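Checking and Storing a Power Strip
Orkmont Facilities Office - Guidance for Shared Workrooms
Revised Tuesday, October 13, 2026

This page applies to all power strips kept in the shared workrooms of the Loder and Plisura buildings. Staff who borrow a strip for a meeting, a class, or an event are expected to return it in the manner set out below. Strips that are permanently mounted to furniture are covered by a separate notice.

Before you begin

Switch off every device connected to the strip, then unplug the strip from the wall. Pull on the plug itself and not on the cord. Remove all remaining plugs and adapters from the outlets. Allow adapters that feel warm to cool before they are packed.

Clear a table large enough for the full length of the strip. A pale surface is preferred, as dust and small pieces of broken plastic are easier to see against it.

Checking the body

Lay the strip flat with the outlets facing up. Look into each outlet for dust, bent metal, or dark marks. Run a finger along the casing and the end caps to feel for cracks. Turn the strip over and read the rating label. If the label is missing or can no longer be read, the strip must be withdrawn from use.

Wipe the casing with a dry cloth. Do not use sprays or wet wipes, and do not push anything into the slots. Dust that does not come away with a cloth may be removed with a soft, dry brush.
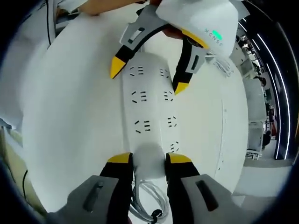 A white power strip on a white table, outlets facing up and the cable coiled at one end.

Checking and coiling the cord

1. Straighten the cord and look along its whole length for cuts, flattened sections, or exposed wire.
2. Check the point where the cord enters the casing. The outer sleeve should be firmly seated.
3. Coil the cord in wide, even loops. Do not wrap it around the strip - tight turns strain the cord where it meets the casing.
4. Close the coil with a reusable tie. Leave enough slack near the casing that the cord is not pulled sideways.

Storage

Place the strip in the cabinet marked for electrical items, on the lower shelf. No more than 3 strips may be stacked on top of one another. Tools and other heavy items should be kept on a different shelf. Strips returned to the Vītola annex go in the drawer under the sign-out sheet.

Damaged strips

Attach a red tag to any strip that fails a check and write the fault on it. Do not attempt a repair. Report the strip to the Facilities Office at extension 1368 within 2 working days. Tagged strips are collected from the workrooms every Friday, and replacements are issued from the Loder stockroom on request.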